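February 10, 2018

5 min read

Retirement numbers, second pass. I went back through the Bostus summary on the ground-attack fleet and I still don't buy it. The headline is that parking the older airframes frees up enough money to pay for the replacement squadrons. The trouble is what they count as savings. Fuel, crew hours and depot work are all in there, fine. But the depot line assumes the hangar at Zolska closes, and nothing in the budget request says it closes. If the building stays open for the trainers, most of that overhead stays too and just gets billed to somebody else.

Fleet size in the summary is 152. The annex to the same document uses a different base for the hours-per-airframe figure and doesn't say what it is. I tried working backward from the totals and can't get either table to agree with the other. Marked both pages. I wouldn't quote anything from the annex until we know which aircraft were left out of it. 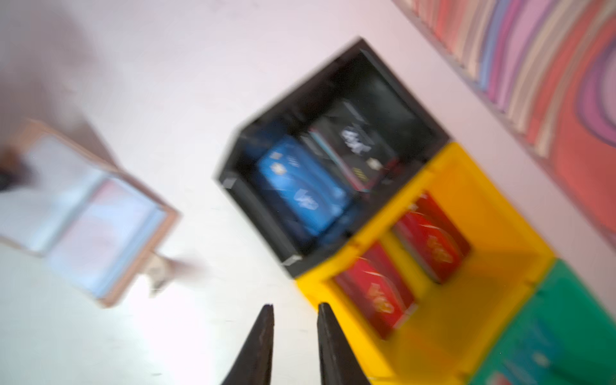 One reply on the shared draft says the annex probably drops airframes already in long-term storage, and that this is normal practice in these reports. Could be. Then the cost per flying hour ought to go up in the annex, with the same fixed costs spread over fewer jets, and it goes down. I wrote that in the margin and left the question open.

Next item, the wing replacement claim. Bostus says re-winging the rest of the fleet would take over 5 years. Their source is a slide from the Pisa workshop. I was at that session and the slide was about getting a cold production line running again, with no orders in hand and tooling in crates. It wasn't an estimate for a line that is already set up. Quoting it without that condition makes the job look slower than anybody there said it was. I'd want the delivery schedule from the contractor before repeating any number, and I'd want it from the contract itself, as press releases on this stuff are worthless.

The Sun piece is worse. It says the committee "saved" the aircraft. What the committee did was block money for retiring them in one bill. That isn't the same as paying for upkeep, and 2 of the amendments pull in opposite directions on spares – one protects the squadrons and the other trims the parts account they draw on. You can keep a jet on the books for years that way and never fly it much. I've seen that move before with the tankers.
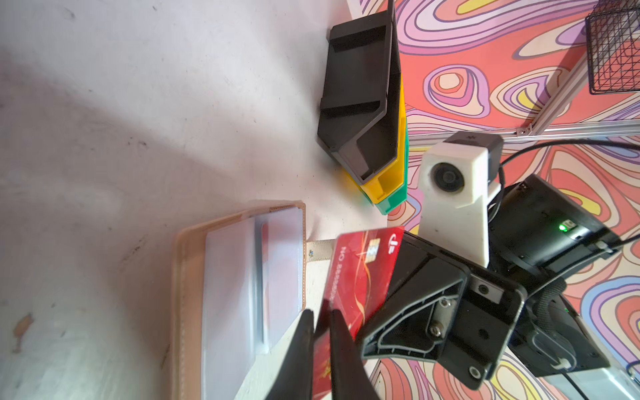
Spares are where I'd look first, then. If the parts account is flat through September and the flying hours stay where the request puts them, the ready rate has to slide, whatever the bill says about fleet size. We need the cannibalization rates by squadron. The last set I have is too old to use, and the format changed after it, so even the trend is shaky.

To do: ask for the annex worksheet, pull both amendments in full text, check the Zolska closure language again. Hold the fleet chart out of the draft for now – I don't trust the bottom row.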